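From: Ruth Giraldo
To: Plumside cell list
Date: 7th April
Subject: Re: left wrist stops after homing

Rigoberto Yupanqui wrote:
> After the January service our left arm homes fine, then the wrist
> faults at joint angle 122 or a little over. Right arm has no problem.
> Same fault code each time, 504. Did anybody see this on the Tessier
> controller? I don't want to open the wrist again if I can avoid it.

Hello Rigoberto,

Yes, we had the same code, and the wrist itself was healthy. Please do not open it yet. In our case the cable was tied too short at the last clip, so it pulled on the connector when the wrist turned far. The controller reads this as a lost encoder and stops.

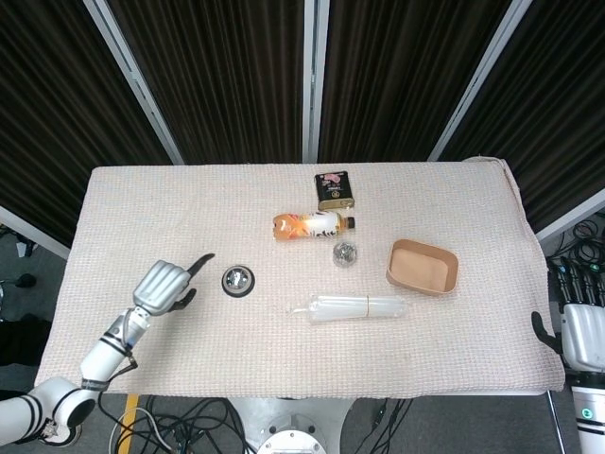
The cable length is best checked with the arm at working height and the fingers closed. Turn off the drives, move the wrist by hand through the full range, and watch the cable at every clip. On our left arm the thin black cable goes along the outside near the wrist and then makes a loop down toward the lower joint. Keep this loop — if you pull it flat to look clean, the fault comes back. We leave 60 mm of free cable there.

After this, home the arm 3 times at low speed before you load the Borar program. I also had to clear the old fault by hand in the Dollus menu, under service, because a restart does not delete it.

If it still stops at the same angle, send me the log and the position of your clips. I am at the cell until Thursday.

Regards,
Ruth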